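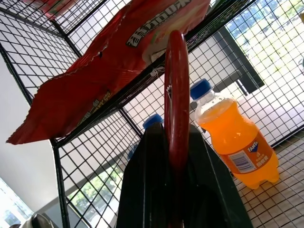
How should a snack shelf be loaded so that people can find things and the stock gets used in order? Put bottles on the lower shelf and light bags on the upper one, with the oldest date at the front of each row.

Courses > Household and Small Store Storage > Handout 4: Open Shelving
Search this course Enter keywords Go
March — Esben Eskildsen

Open wire shelving

A wire grid lets light and air through, so labels can be read without moving much. It also lets small things tip. Bottles need a flat run of mesh under the whole base. Check this before loading the row.

Bags of chips and puffs weigh little and take up a lot of room. Lay them flat or stand them against the back panel. Do not set bottles on top of them.

Worked case: the Plekach break room

The Plekach unit is 700 mm wide. Each shelf is rated for 30 kg, spread evenly. A point load is another matter — see the Estotton notes, section 2.

Rotation

New stock goes behind old stock. Write the month of opening on any bag closed with a clip.

For next time: read the Prallmont chapter on shelf spacing and bring a sketch of one shelf at home, with heights marked.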